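July, late evening

So full I can hardly hold the pen, and so happy! Petrică Onu finally got us a table at Grilta, the new place by the harbour in Prultberg, and it was every bit as good as he'd been promising all spring. It only has 29 seats, so the room hums nicely without anyone having to shout. We were given the corner by the kitchen hatch – best seats in the house if you like watching plates go out (I do).
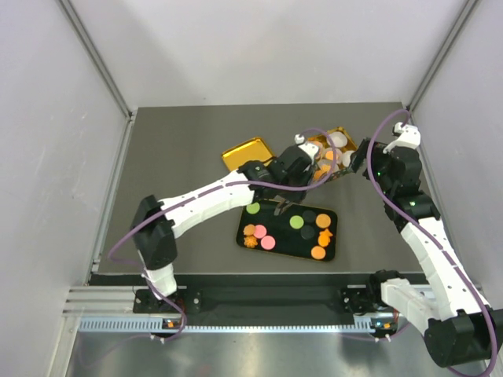 ## What we ate

Smoked aubergine first, with warm flatbread and a puddle of green oil I'd have drunk from a glass. Then the lamb shoulder to share. It came on a big blue platter with pickled cherries, and Petrică went quiet for a good ten minutes, a thing I've never known him do. The potatoes were crisp and salty and we ordered a second bowl.
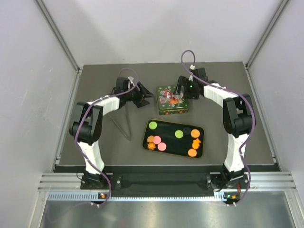 ## Pudding and after

I nearly said no to pudding. What a mistake that would have been! Honey cake, very thin layers, sour cream between them, and a small glass of Girum plum brandy on the side. Petrică had the baked peach and wouldn't share past one spoonful.
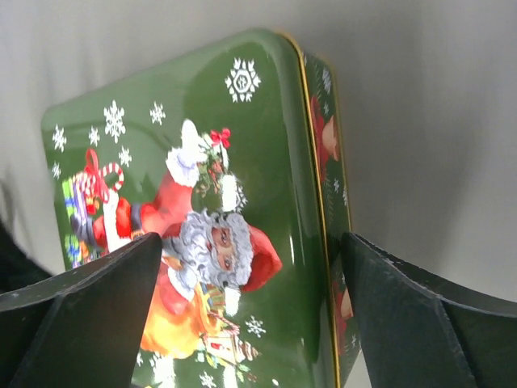

Would I go back at full price, without the opening-month offer? I'd go back tomorrow, and I'd have the lamb again.

The bill came to 30 each with the offer, brandy included, and the service was lovely from start to finish. Our waiter, Avram, had tried everything on the menu and talked us out of the mussels because he thought the lamb was better that night.

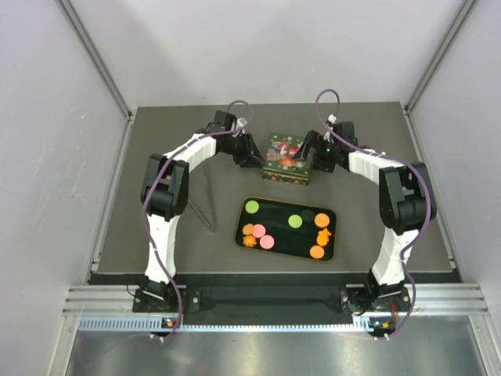
He was right about the wine too, a light red served cool, and I forgot to write down the name. Must ring and ask. They do lunch from noon, and there's a fish soup I've got my eye on – Mum would love it, so I'll see if they can fit us in before she goes home.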